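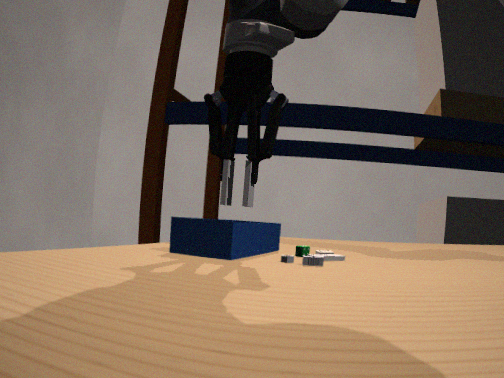 Black two-finger gripper above a pale wooden tabletop (render)

Re: [lumside-users] Duplicate messages after the archive import

On Jun 13, 2020, Hussam Najjar wrote:
> I have finished importing the old Tirden mbox files into Lumside.
> The index reports 3,770 messages, but the files should hold fewer
> than that. At least some of the threads from the Joshi years show
> every reply twice. Is it safe to run the dedupe pass on Message-ID
> alone, or will that throw away mail we want to keep?

It is not safe on Message-ID alone. The Tirden exporter wrote an empty Message-ID header wherever the original had none, and the dedupe pass treats all empty values as equal. You would keep one of those messages and lose the rest. On my copy of the same files there are 324 of them, nearly all sent through the old web form. 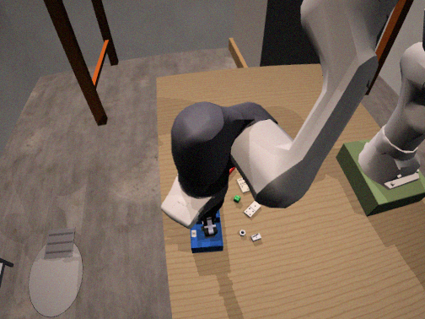
What I did was run it in two stages. First, give every message with an empty header a new ID built from a hash of the Date, From and body. Strip trailing white space from the body before hashing, as the exporter adds a blank line to the last message in each file. Then run the dedupe pass as normal. It removed 1,074 messages here, and I checked a sample of them by hand against the mbox files. All were true copies.

The doubled replies in the Joshi threads have a separate cause. Those months were exported once by thread and once by date, and both sets ended up in the same directory. If you still have the source files, delete the ones with "bydate" in the name and import again. That is quicker than cleaning the index afterwards, and the dedupe pass then has much less to do.

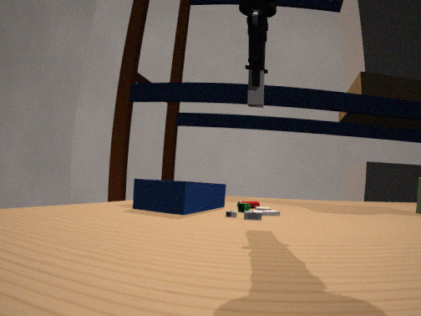 Two other points while you are in there. The Date headers from the Esport gateway carry a two-digit year and no time zone. Lumside reads them as UTC, so replies sent in summer can sort an hour after the answer to them. I have left mine alone — the threading uses In-Reply-To first and only falls back on the date when that is missing.

Attachments are stored by checksum, so removing a message does not free any disk space until you run the purge. Mine gave back 854 MB. Run it after the dedupe pass and with the web front end stopped, otherwise the cache holds links to files that have gone.

I can post the hashing script if it would be of use. It needs tidying, as the paths are written into it, and it assumes the files are in UTF-8. Several of the older ones are Latin-1 and need converting first.

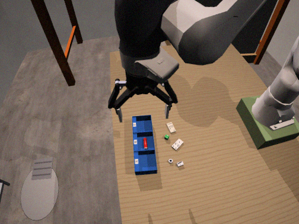 Blue tray with three compartments, red cylindrical object in the middle one

The 2.x import tool is meant to handle empty IDs by itself, but I have not tried it and will not have a spare machine until July.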